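Kinwood Crack Filler for Concrete and Tarmac, 2 litre tub

If your drive or yard has started to look its age, you're in good company! We get more messages about cracks than anything else, and this is the tub we nearly always suggest. It's a thick, grey, pourable filler, made for us by Quinlan in Brellham, and it goes into old joints and jagged cracks alike.

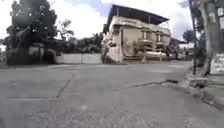

How to use it

Sweep the crack out well (an old paintbrush is lovely for this), pull up any weeds and pour slowly, then smooth it over with a trowel or a bit of scrap wood. It can be walked on after 90 minutes, though do give it a full day before you bring the car back.

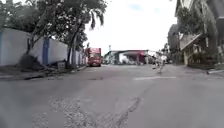
Deep holes are best filled in layers, with a night's rest between them, and for anything really crumbly you'll want our Drasulham Patch Mix underneath, which has the stones already in it.
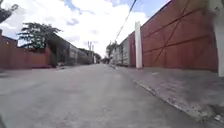
One tub fills up to 23 metres of narrow crack, and we've now sent out over 1,000 of them, so do have a read of the reviews. Keep the lid on tight, store it away from frost and wash your tools in warm water before it sets.

Colour: mid grey
Delivery: free with any second tub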